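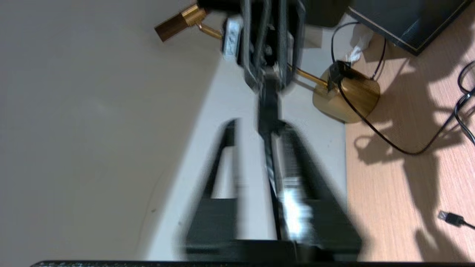
I put off fixing my desk for most of the spring, and then one rainy evening in April I cleared the whole thing off and started over, and I've been bugging my friends about desk lamps ever since! A good lamp does more for a desk than any organizer I've bought (and I've bought plenty). I like a gold one with a short little head, a thin arm and a wide rounded base, the kind where the cable comes out up top by the fitting where the arm joins. Pretty as anything, but a shiny base shows every fingerprint, and a cable that starts that high will flop across your papers if you let it.

So, the cable first. Bring it down behind the base and hold it to the back edge of the desk with one of those small stick-on clips. Wipe the spot with rubbing alcohol before you stick anything down. I skipped that on my first try and found the clip on the floor the next morning. Leave a bit of slack so you can still turn the lamp, then gather up whatever is left over with a soft fabric tie. I don't like wire ties for this, they bite into the cord.

For cleaning, unplug it and let it cool all the way. A dry microfiber cloth gets most of the dust. If there are smudges, dampen a corner of the cloth with water and one drop of dish soap, go over it lightly and dry it right away. Please don't use brass polish unless you know you've got real brass! A lot of gold lamps have a thin finish and polish will take it right off. I ruined a lovely little one from Covside that way, 7 years old and not a scratch on it until I got my hands on it. On a brushed finish, wipe along the lines of the grain and it won't go streaky.

Now where to put it. If you write with your right hand, the lamp goes on the left, and the other way around for lefties, so your hand doesn't throw a shadow on the page. Tip the head so you can't see the bulb from your chair. I sit down, look straight ahead and nudge it until the glare is gone (it takes a minute, and you'll feel silly, do it anyway).

Bulbs are a matter of taste. I go for warm white in the evening, and I check the label inside the head for the highest wattage it takes. If you lose the label, look for the maker's leaflet online before you guess.

Next up is the drawer with all the pens in it. Wish me luck!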